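Shared Workshop Robotics, Handout 5: Mounting and Checking the Gripper
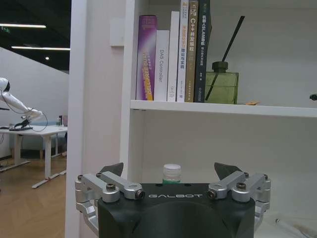
Rhiannon Kneath

Read this before you come to the bench. It covers the gripper and the wrist camera. The arm itself was covered in Handout 2.

Fasteners
The finger linkages are aluminum and each one turns on a large dark hex bolt. Check both pivot bolts with a wrench before every session. They should be snug, and the finger should still swing through its full travel without binding. Next check the socket screws at the inner ends of the arms, on either side of the GALBOT lettering. Do the small bolts last. If one has backed out, take it out completely, clean the thread and refit it with a drop of medium threadlocker.

Camera view
Both finger pads must show in the wrist view, with the gap between them near the middle. The housing hides a good part of whatever is directly in front of it. With a bottle, you may see only the cap and a strip of label. Set your approach height from the cap and do not guess at the base.

Background
White shelving gives the detector very little to work with. Book spines and the green glass diffuser bottle stand out well against it, so use them as fixed points when you compare two runs.

First grasp
Open fully. Move in at the slow setting. Close until the pads touch, then stop and write down the encoder value. Mali Lewis got 1,940 on the Bekberg board, but yours will depend on where you zeroed it.

For next time
Finish the wiring sheet through step 14. Bring your log and a set of hex keys. Prys Prothero has the spare pads.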